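How to make cold brew coffee at home (and stop buying it)

I started making my own cold brew in October, of all months, when the café near my old flat in Bralville shut and I couldn't face paying for the bottled stuff any more. It's so easy! You need coarse coffee, cold water, a big jar and a bit of patience.

Put 85 grams or so of coarsely ground coffee in the jar and pour over 700 ml of cold water. Give it a good stir so there are no dry clumps hiding at the bottom (there are always dry clumps hiding at the bottom), put the lid on and leave it in the fridge overnight. I make mine at nine in the evening and strain it when I get up.

For straining I use a sieve lined with kitchen paper, and I do it twice. My friend Vignesh Pillai swears by an old clean tea towel — fine, but it'll be brown forever. Don't squeeze the grounds, however tempting it is. You get a mouthful of sludge and bitterness for the sake of one extra spoonful.

What you've got now is strong, so mix it with the same amount of water or milk. Over ice I go a bit heavier on the coffee. Then pour it into whatever you like drinking from and take it to your desk.
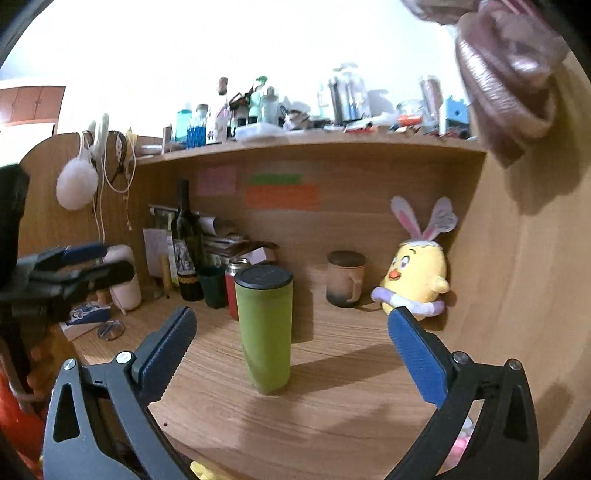 The undiluted stuff keeps in the fridge for a week, though mine has never lasted past day 3. Once you've added milk, drink it the same day. If it tastes thin, leave the next batch a couple of hours longer before you go adding more coffee, and if it's harsh, try a coarser grind.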